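Search this blog
Type and hit enter

Gift Tags, a Borrowed Die, and Way Too Much Kraft Cardstock

December 11, 2018
by Anjana Hettiarachchi

I have ink on both elbows and I am so happy. The tags are done! All 219 of them are punched, stamped, strung and boxed up by color, and I can see my dining table again for the first time since before Thanksgiving.

If you read here last year you may remember that I made my holiday tags out of old cards and called it good. They were cute, but the paper was all different weights and the thin ones curled like potato chips. This year I wanted tags that felt like something when you picked them up. So I ordered a pack of the heavy kraft from Sullilar, and then I got nervous about running out and ordered another pack, and then Zofia Pietrzak gave me half of hers when she cleaned out her craft closet. I have kraft cardstock until the end of time. If you live near me and you need some, please come and get it.

The shape is a plain old shipping tag with a scalloped top. The die belongs to Ornella, who has had it for years and has lent it to pretty much everyone in our stamping group. It cuts like butter if you put one extra sheet of copy paper under the plate. Without the shim I was getting little whiskers along the scallops and having to snip them off, and life is too short for that in December. I ran two layers at once for a while to go faster. Don't do it with heavy paper. I heard a crack from my machine that made my stomach drop (it was only the old cutting pad, and it was due for replacing anyway, but still).

Okay, the stamping! I used three sets this year. The first is the pine branch set I bought in March, when it was marked down and I was supposed to be shopping for birthday cards. The second is a tiny alphabet that I use for everything. The third is one I carved myself out of a pink eraser block, a little mitten with a heart on the cuff, and I am ridiculously proud of it. It isn't perfect. The thumb is kind of pointy. But it stamps so cleanly on the kraft, and when you put the white pigment ink down and then go over it with clear embossing powder it gets this raised, shiny, almost frosted look that I could stare at all day.

A few people asked on my last post how I get white ink to show up on brown paper, so let me go through it.

Use pigment ink, the thick juicy kind. Dye ink soaks right in and you'll get a sad gray ghost. Tap the pad onto the stamp instead of the stamp onto the pad, lots of light taps, until the whole surface looks wet. Press straight down, count to three, lift straight up. Then pour the clear powder over it right away, tip off the extra onto a folded piece of paper and funnel it back in the jar. Before you turn on the heat tool, let it warm up pointing away from the tag for a bit. If you start with cold air you'll blow your powder all over the room, and I have done that more than once. Heat from underneath if your paper is thick. You'll see the powder go from grainy to glassy and then you stop. If you keep going it sinks into the paper and looks oily.

And if you get stray powder in the background, a dry little paintbrush takes it off before you heat it. One of those anti-static bags helps too. Mine is homemade, just cornstarch and baking soda in a scrap of old T-shirt tied with a rubber band, and it works great.

For the greens I went with two inks, a dark one for the branches and a softer, almost sagey one for the second layer. I did the first 50 with only the dark green and they looked heavy to me. Once I added the lighter layer, they woke right up. I went back and added it to the first batch too, and you can tell which ones those are if you look closely, because the layers don't line up quite as well. I decided I like those best. They look like somebody made them!

Then the string. Oh, the string. I had planned on baker's twine, red and white, like I always use. But Kaede Ichikawa brought a cone of natural hemp cord to our November get-together and let us all cut some off, and it was so pretty with the kraft that I changed my whole plan on the spot. It's a bit stiff and it sheds. I found that if I pull a length between my fingers with a dab of beeswax, the fuzz lies down and it goes through the hole without a fight. I cut every piece ten inches long, folded it, and pulled it through in a lark's head knot. I did that part in front of movies over four evenings. My thumbs were sore but I got through all my favorites, including the one with the dog and the lighthouse that makes me cry every single time.

I reinforced the holes too, with little punched circles from scraps of red plaid paper. I've been saving that plaid since forever. It's the last of a pad I bought at a shop that closed, and I had been hoarding it for something special. Well, this was special! I used up every last bit of it except one strip the width of my finger, and I'm keeping that one.

Things I'd change for next year:

I'd cut all the tags first, before I let myself stamp even one. I kept stopping to play with the fun part and then having to clear the table to get the machine back out.

I'd write down my ink colors. I got halfway through, put everything away for company, and then could not remember which of my five dark greens I had been using. I had to test them all on scraps and hold them up at the window. It was the one I tried last, of course.

I'd make more of the blank ones. Everybody I showed them to wanted the ones with no words. I had stamped "merry & bright" on a whole lot of them and they're sweet, but people like to write their own thing, or use them for a January birthday, or tie them on a jar of jam. Sveva Tedesco bought ten from me before I had even strung them and said she's going to use them as bookmarks. Bookmarks! Now I want to make a bookmark version with a longer body and a tassel.

The packaging is simple. I'm doing bundles in little glassine bags with a folded topper, stapled once in the middle. I tried sewing the toppers shut on my machine with red thread, and it looked gorgeous, but it was dulling my needle and the bags kept tearing along the stitch line like a perforated coupon. Staples it is. I covered each staple with one of the plaid circles until the plaid ran out, and then with a plain kraft one.

I'm taking most of them to the holiday market at Moura Hall with the rest of my cards, and I'm sharing a table with Zofia again. She makes the sweetest felt ornaments, and this year she has foxes in scarves. I already have my eye on one. We are trying to work out how to display everything so it isn't all lying flat, and my husband has offered to put together some kind of peg board stand out of leftover shelving. I have drawn him a picture. He has asked me for measurements. We'll see how that goes!

If there are any tags left afterward I'll list them here and you can email me. I can do other words too if you give me a little time, and that tiny alphabet has all its letters again now that I've found the missing R. It was in my slipper.

Next up is thank-you cards, and I have an idea for those that involves coffee filters and watercolor, so stay tuned. I did one test last night at the kitchen counter while the soup was on and it came out the color of a peach, with these soft feathery edges where the paint ran. I used a cheap brush and the kids' paint set. I can't wait to try it with the good stuff.

Oh, and before I forget, a couple of you wanted the recipe for the ginger cookies I mentioned when I posted the snowman cards. It's my aunt's and I have it on an index card that is mostly molasses at this point, but I'll type it up this week. The trick is black pepper. Just a pinch, and you roll them in the coarse sugar right before they go in.

Happy making, everybody, and save your scraps!

Contact | Copyright 2018 Anjana Hettiarachchi | Back to top
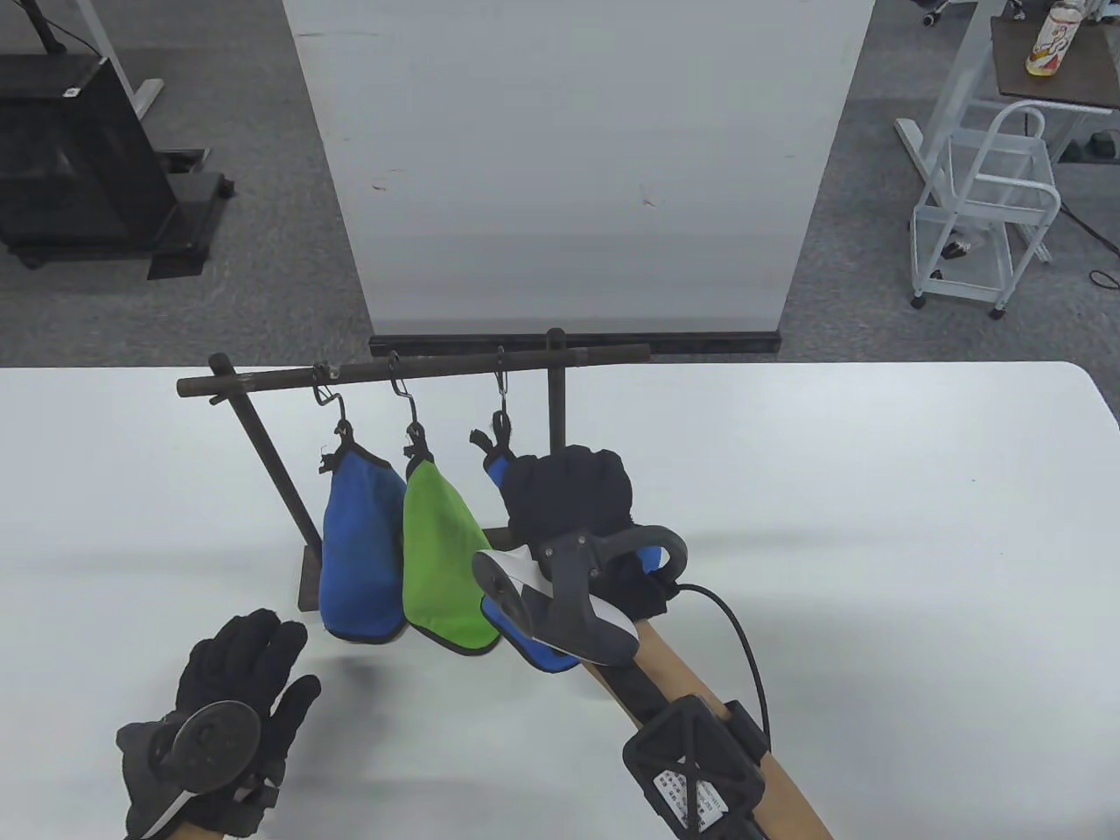 Blue pouch on the left-hand hook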